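Tudinell Residence: Laundry and Garment Care
Frequently Asked Questions for Residents

These answers apply to all 87 apartments in the Tudinell and Cundell buildings. Residents of the Pylypenko annex should consult their own handbook, as the laundry room there keeps different hours.

When is the laundry room open?

The laundry room is open from 6 a.m. to 10 p.m. The last wash must be started by 9 p.m. Residents who find a machine still running at closing time are asked to leave it and collect the load the next morning.

May I leave my basket in the laundry room?

Baskets may be left for the length of one wash. After that they are moved to the shelf by the door, and after 15 days any unclaimed items are given to the building office. Please mark your basket with your apartment number on the outside of the rim.

May I sort laundry on the floor of my apartment?

Yes. The marble floors may be used for sorting, provided they have been swept. Keep dark items in one basket and check that a stray pale piece has not been placed among them. Small children's toys should be cleared from under low tables before sorting begins, as they are easily gathered up with the clothes.

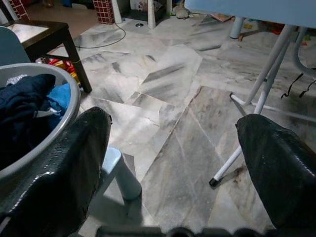 Damp laundry should not be left directly on the marble. Dye from new dark clothing can mark the stone, and the cost of polishing a stained slab is charged to the apartment. Wipe any drips with a soft cloth and plain water. Vinegar and lemon-based cleaners must not be used.

What should I check before washing?

Empty all pockets, close zippers, and turn dark garments inside out. Drawstrings should be tied loosely. The building is not responsible for coins, keys, or cards left in clothing.

How should clothes be taken from the basket?

Garments should be removed one at a time, starting with whatever lies on top or hangs over the side. Pulling from the bottom of the pile tends to twist the pieces above it and may drop them on the floor. Clear plastic bags sometimes end up in the same basket as the clothes, as with the crinkled ones behind the navy garment, and these must be taken out before the load goes into a machine. A plastic bag left in a dryer can melt onto the drum. Repairs of this kind came to $263 in April and were billed to the apartment concerned. 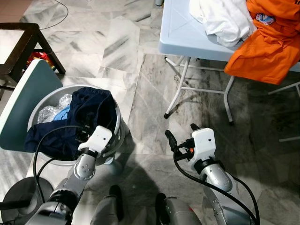 Folding tables are suitable for stacking finished laundry. Open the legs fully and see that they stand level before placing any weight on the top. On a table of the light-blue kind, with white metal legs, check the crossbars joining the legs and make sure that a foot cap is in place, as bare metal will scratch the marble. Tables may be borrowed from the building office for one day at a time.

Are hangers provided?

Each apartment receives a set of plastic hangers at move-in. Replacements may be requested at the building office. Wire hangers are discouraged, as they leave rust marks on damp cloth.

What is the correct way to hang a garment after washing?

Hold the garment by both ends and give it a gentle shake to loosen the creases. Lay it out, place the hanger against the top fold, and smooth the fabric along the bar. Trousers and shorts should be hung from the waistband or folded once over the lower bar.

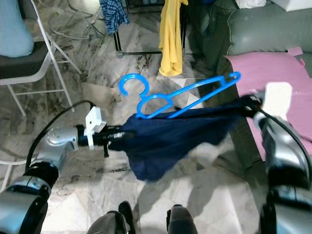

Heavy items should be spaced a hand's width apart on the rack. Racks may be used indoors or on the balcony, but may not stand in hallways or block an apartment door. Chairs and cushions should be kept clear of wet clothing.

Is there a service for residents who cannot do their own laundry?

Yes. Ivesetti collects from both buildings between 8 a.m. and noon. Almost 89 pounds of laundry can be accepted from each floor per collection, and larger amounts are held for the next one. Forms are available at the front desk.

Whom should I contact about a damaged floor or machine?

Please report the matter to the building office as soon as possible, giving your apartment number and the time the damage was noticed. Reports may also be left in the box beside the laundry room door.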